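Maintenance and Practice | Opinion

30/12/2021
By the Stultham Automation Desk

The Case for a Slower Morning Check

Every organization that runs a manipulation cell eventually writes a startup checklist, and most of those checklists are too short. Ours at Stultham ran to four lines for almost two years. It asked the operator to confirm power, confirm the emergency stop, home the arm and begin. It was signed every day, and it did very little for us.

The position of this desk is that the gripper and its wrist camera deserve a check of their own, carried out before the first task and recorded separately. We hold this view after a February in which the Thaweesak cell lost 11 working days to a fault that a careful person could have found in a few minutes. One fingertip had worked slightly out of line. The controller reported no error, the arm reached its positions, and the grasps grew gradually worse until the records from that period had to be set aside.

A wrist camera makes such a fault easier to find, provided somebody looks. Both fingers appear in its view whenever the arm is working, and their place in that view should stay the same from one week to the next. We now keep a reference picture for each cell and compare the live view against it with the fingers open. If a tip has moved, the session does not start until the mount has been inspected.
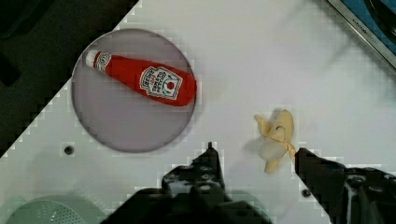

The choice of test objects matters as well. Many sites still check a gripper on a machined block, on the grounds that a block never changes. We understand the appeal, but a block forgives a great deal. Soft goods do not sit the same way twice, and a plush ketchup bottle lying across a plate asks more of two narrow fingers than a square of metal does. A cell that is going to handle toys and kitchen pieces should be checked on toys and kitchen pieces.

There is a fair objection on cost. The Genance guidance, which our own procedure follows in most respects, sets a full inspection at every 600 hours of operation and leaves the daily routine to the site. Managers reasonably ask why they should pay for more. Our answer is that an interval measured in hours takes no account of what happened during them. A finger that strikes the edge of a work surface at hour 300 may stay in service for another 300 before anyone is required to put a wrench on it.

We would also urge sites to leave repair notes in plain words. The Stisimness log, which we were asked to review this year, held 435 entries, and a great many of them read only "adjusted" or "OK." Adjusted in which direction, and by whom? A technician on the next shift cannot work from that. One full sentence per repair – the part, the fault, the action taken – is a modest thing to require.

Our revised checklist takes longer to complete, and some operators have told us so. We intend to keep it in force through the coming year and to review the fingertip records each quarter.

Filed under: Robot Cells, Upkeep, Viewpoints

Contact the desk | © 2021 Stultham. All rights reserved. | Back to top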